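Home | Tracks | Trails | Gallery | Club Nights | Contact

The Red Oval at Utwood

If you grew up running in Utwood, you know this track. Most of us did our first timed lap on it, usually in the wrong shoes, and a surprising number of us are still turning up. I've been coming for 14 years now and I still get a little jolt of happiness when I walk through the gate and see all that red.

It's a straightforward 400-meter oval with a synthetic surface, the kind that's kind to your knees and rough on your palms if you fall (ask anyone who has tried hurdles here). The color has mellowed over the years. People who remember it new say it was almost orange -- I like it better the way it is now, a brick red that has had plenty of sun on it.

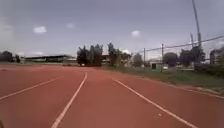
Early is the best time to come, before the Daly Road traffic gets going. I like to start with 12 easy laps, then do strides down the straight and walk back on the grass. The grass gets a hard time from all our spikes and warm-up drills by the end of summer, and by September it's more of a patchwork than a lawn, but it's still lovely to walk on barefoot after a hard session!

The lane lines are due for fresh paint, and the Loverar Harriers have been raising money for it with their relay evenings. If you've never been to one of those, go. Last time we had 80 runners, a table full of pie, and a four-by-four final that had everybody screaming on the last bend. The teams from Sultum came over too and were very good sports about the pie running out.

What I love most is how long the straight feels when you're standing at the start of it. You know exactly how far it is, you've run it hundreds of times, and it still seems to go on and on toward the trees. Then you get moving and it's over before you've sorted out your arms. 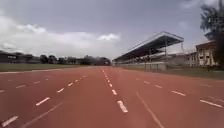 Looking down the track toward the covered grandstand, with the infield grass on the left.

More track pages are on the way, starting with the cinder loop over at Sultum. If you have old pictures of the Utwood oval, especially from when the surface was new, I'd be so happy to add them.

Contact the gallery | Copyright Utwood Running Pages | Back to top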